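# Hand and gripper trials: common questions

Last updated 04/01/2019

Most of these came in by email after the first round of results went up. If yours isn't covered, write to Solange Fehr on the trials desk.

### What are you comparing?

Two end effectors on the same humanoid. One is the Soylu multi-fingered hand, the other is the Porance parallel gripper. Both bolt to the same wrist plate and run from the same controller. The software that plans the arm movement is not changed between them.

### Why not use a bench arm?

We did, for the first 37 runs. The figures were tidy but they didn't tell us much about how a hand behaves on a body that sways a little when the arm is stretched out. Those runs are kept in a separate sheet and don't count towards the totals.

### What objects are in the set?

There are six, all light household things, and one of them is a woven basket. We left out anything made of glass. The basket gets more questions than the rest, so it has its own entry below.

### What counts as a successful grasp?

The object has to leave the table, stay up while the arm holds still, and go back down the right way up. A drop at any point is a fail. So is a grasp that needs a person to nudge the object first.

### How is the basket held?

By the rim. With the multi-fingered hand, we lower the palm over the basket and curl the fingers round the edge. The gripper closes on one side of the rim only.
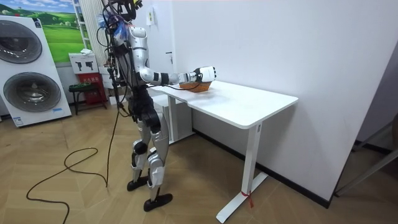 The rim gives a bit under load, and the weave is uneven, so two grasps in the same place can end differently. We set the closing force low and raise it only if the basket slips. Howard Ashworth has asked for a higher starting force on the gripper and we will try that in the next round.

### How many runs have there been?

355 on the humanoid up to the end of the last round. The split between hand and gripper is nearly even, but the gripper is slightly ahead because the hand was away for a finger repair.

### How long does it take to swap one for the other?

Roughly a quarter of an hour with the wrist cable, plus a calibration. If calibration fails twice we stop and check the connector, which is usually where the fault is.

### Does the robot run on battery?

No. All the counted runs are done on mains power through the waist lead. Route the lead behind the robot before the arm is enabled, and keep the wrist cable clear of the fingers.

### Can I send you a gripper to test?

Yes, if it fits the Dresent wrist plate or comes with an adaptor. Please include the pinout. The next slot is at the end of January, at the Skenditz site.

### Will the raw logs be shared?

Joint and force logs, yes, on request. Video is held back until we have checked it.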